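Subject: Re: [packlist] Panniers that turn into a backpack - do any of them really carry?
From: Milagros Huenchumán
To: packlist

Ignacio Cabral wrote:

> Hello all. I'm after a pannier that I can wear as a rucksack once I'm off
> the bike. I ride to the station, lock up, then have a longish walk at the
> other end (most of it uphill, it feels like). I've been looking at the
> Varitz and the bigger Holex. Load is a laptop, shoes, lunch, a waterproof
> and in February a lot more clothes than that.
>
> Every review I read was written by someone who'd carried it across a car
> park. Has anyone on the list used one properly, on their back, for more
> than ten minutes? And does the hook hardware dig into you? I've a long
> back and I hate a bag that sits on my kidneys.
>
> Also open to being told to buy a normal rucksack and a basket.
>
> Ignacio

Ignacio, yes! I've been waiting for somebody to ask this. I've had the Varitz for two winters and I borrowed my sister's Holex for most of last autumn, and I have far too many opinions.

First the bit you asked about, the hooks. On the Varitz the hooks and the shoulder straps are on opposite faces of the bag, so nothing hard goes anywhere near your spine. The price you pay is that the straps end up on the outside when it's on the rack, and they collect every bit of muck the road has to offer. There's a flap that zips over them and it works well, but you have to use it every single time, and at ten to seven in the morning I don't always. I've worn a lovely grey stripe down a clean shirt more than once.

The Holex does it the other way round. Hooks and straps share the back panel and a padded cover folds down over the hooks when you're walking. On paper that's neater. On me it was fine up to a light load and then I could feel the lower hook through the padding, just left of the spine, with a laptop in and a full water bottle. My sister says she's never noticed it. She's a good bit shorter than me, so I suspect it lands somewhere different on her. With a long back I'd want you to try one on with weight in it before you part with any money. Take your own laptop to the shop, and your shoes too. They won't mind.

On length: the Varitz comes in one size but the shoulder straps have two anchor points at the top, and the upper one makes a huge difference. Mine was sitting low for months before I spotted the second set of loops tucked under the lid seam. I moved the straps up, and the walk from the station felt like a different bag! Do that on day one. The loops are stiff and you'll swear a bit getting the webbing through (a teaspoon handle helps).

Now, carrying. I walk 3631 steps from the platform to my desk, according to my phone, and there's a hill in the middle of it, so I think we're in a similar boat. Neither bag has a proper hip belt. The Varitz has a thin strip of webbing that stops it swinging about and doesn't take any weight. I was all set to be cross about that and I've found I don't care. For a half-hour walk with an office load, what matters far more is the sternum strap and getting the heavy things flat against your back. The laptop sleeve is on the correct side for this when it's in rucksack mode, hurrah, and it's hung clear of the bottom so you can put the bag down without wincing.

Packing order that works for me: laptop in the sleeve, then shoes sole to sole at the bottom in a carrier bag, then clothes rolled around them so they don't slide, then lunch on top where it stays the right way up. Waterproof goes under the lid, not in the main part. I had a soup incident with the shoes on top of the lunch, and I won't go into it.

Rain next. The Varitz is a roll-top and I've had it out in truly filthy weather with nothing getting in. The front pocket is another matter, it's only showerproof, so don't put your phone in there. The Holex has a lid and a separate rain cover in bright yellow, which is great for being seen and hopeless for getting at anything quickly. It also flaps. If you're on an exposed road you'll hear it the whole way.
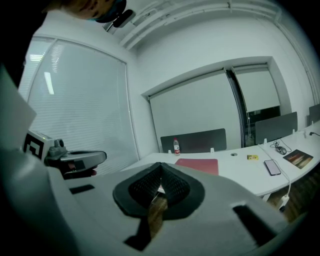
Weight-wise, I put both on the kitchen scales, empty, with everything attached. The Holex came out 238 grams heavier, and nearly all of that is the back panel and the cover. You do feel it when you lift it off the rack one-handed. You don't notice it once it's on.

Things I'd change on the Varitz, so you don't think I'm on commission:

The top handle is too thin. I wrapped mine in old bar tape and it's much kinder on the fingers.

The lower hook that stops it bouncing slips along its rail over cobbles. A drop of threadlock on the bolt sorted it, and so would a tighter bolt from the start, I expect.

There's no side pocket that will take a bottle while you're walking. There's a stretchy thing that claims to be one. My bottle has made a bid for freedom twice, once down the station steps with an audience.

It stands up by itself only if it's full. Half empty it falls on its face like a tired toddler.

You said you were open to a normal rucksack and a basket, and I did that for years, so a word in its favour. I had an old Nanayakkara daypack, 20 litres, and I just dropped it in a big wire basket on the front with a bungee over the top. Comfortable to wear, cheap, no hooks to think about. What finished it for me was the steering. With a laptop and shoes up front the bike wanted to flop over every time I stopped at the lights, and taking a hand off to signal got a bit exciting. If your basket would go on the rear rack, though, I'd seriously consider it. You already know whether you like your rucksack on a long walk, and that's worth a lot.

There's a third way, too, and I'm surprised it doesn't come up on here more. Virnum make a harness that clips on to an ordinary pannier, so you keep the pannier you've got and the harness lives inside it, rolled up, about the size of a pair of socks. I tried one at a friend's and walked round the block with it. It was better than I expected, and a little wobbly at the top. I wouldn't want it every day. For someone who only walks now and then it looks ideal, and you wouldn't have straps on show on the bike at all.

If you search the archive for message 1865 there's a long thread on rack widths which is worth a look before you buy. The Varitz hooks come with inserts for thinner tubes and if you leave them out on a thin rack the whole bag rattles like a cutlery drawer. I rode like that for a fortnight thinking it was my mudguard.

So for your load, your back and a hill: Varitz, straps on the upper loops, flap zipped. You're very welcome to borrow mine for a week if you're anywhere near me, I can manage with the old daypack. Just tell me when, and I'll wash the straps first.

One question back to you: which side do you put your pannier on? I've always gone left, away from the traffic, but then it's on the chain side of nothing and the kerb side of everything, and I've clipped a few high kerbs with it. I'd love to know what other people do.

Milagros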